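31 de agosto de 2022

Caderno da oficina — casaco de lã, segundo protótipo

Continuo com o casaco comprido para a Clilova. Hoje o objetivo era resolver a gola e decidir se fico com a entretela da Najjar ou se volto à antiga. Cortei a gola duas vezes. Na primeira esqueci-me de que o tecido tem pelo com direção, e a parte de cima ficou mais escura que a lapela. Erro meu, escrevo-o para não o repetir.

Entretela Najjar: cola bem, mas endurece demais a ponta da lapela. Com o ferro sem vapor fica um pouco melhor. Fiz três amostras com tempos diferentes e agrafei-as na folha de trás. A do tempo mais curto descolou num canto quando a dobrei.

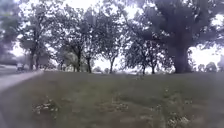 A colega da mesa do lado acha que a culpa não é da entretela e sim do peso do tecido, que com uma lã de 509 gramas por metro qualquer cola faz a lapela parecer cartão, e que eu devia picar a lapela à mão, como nos casacos de homem. Ela tem alguma razão. Picar à mão custa-me uma tarde inteira por casaco, e a Clilova pediu uma série pequena mas não tão pequena. Vou experimentar uma solução do meio: entretela colada só até à linha de quebra, e a ponta picada à mão com fio de seda. Se resultar, peço-lhe desculpa por ter discutido.

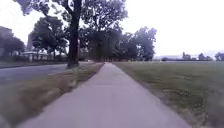 Mangas. A cava está funda demais, o braço levanta e o casaco inteiro sobe com ele. Subi a cava no molde e tirei um pouco da folga na cabeça da manga. Ainda não cortei em lã, só em pano cru. No pano cru cai bem, mas o pano cru perdoa muito.

Nota para quem usar o molde depois de mim: a marca do meio da cabeça da manga foi deslocada para a frente. A marca velha está riscada a lápis azul, não a usem.

Forro: chegou a viscose da Stiltum. A cor não é a da amostra. Pedi tabaco e isto é mais para o ferrugem. Com a lã cinzenta não me desagrada, até dá ao interior um certo calor, mas tenho de perguntar à cliente antes de cortar. Desfia muito. Margem de costura maior do que o costume, e passar a overlock antes de montar qualquer coisa.
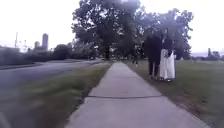 Botões. Tenho duas hipóteses: os de corozo, 30 mm, ou os cobertos do mesmo tecido. Os cobertos ficam grossos com esta lã e a ferramenta não fecha sem martelo. Prefiro os de corozo. A Ollow vende-os em caixas de 200, o que é muito para nós, mas servem também para os coletes de janeiro e assim não ficam parados na gaveta.

As casas dos botões faço-as à mão no protótipo. Na série, provavelmente à máquina, com olhal. Fiz um ensaio à máquina num retalho com duas camadas e entretela: a agulha saltou pontos na parte do olhal. Mudei para uma agulha mais grossa e melhorou, mas o fio ainda puxa por baixo. Rever a tensão amanhã com a cabeça fresca.

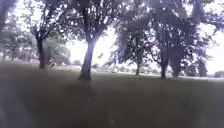 Bainha: deixei quatro centímetros e arrependo-me. Num casaco deste peso, o pano pede mais, para cair direito. No próximo corte ponho seis e prendo com ponto invisível solto, sem apertar, para não marcar do lado direito. A racha de trás abre ao andar, e isso está certo, mas parada também abre um pouco, e isso já não está. Suspeito que o lado de baixo ficou mais curto que o de cima. Medir antes de descoser.

Por fazer:

- gola nova, com o pelo na direção certa
- lapela com a solução do meio, uma de cada lado para comparar
- e-mail à Clilova por causa da cor do forro
- encomenda dos botões (confirmar se a caixa traz todos do mesmo tom)
- guardar o retalho grande da lã, chega para os bolsos

O ferro da mesa grande voltou a pingar. Usei um pano por baixo e não manchou nada, mas não passem seda com ele.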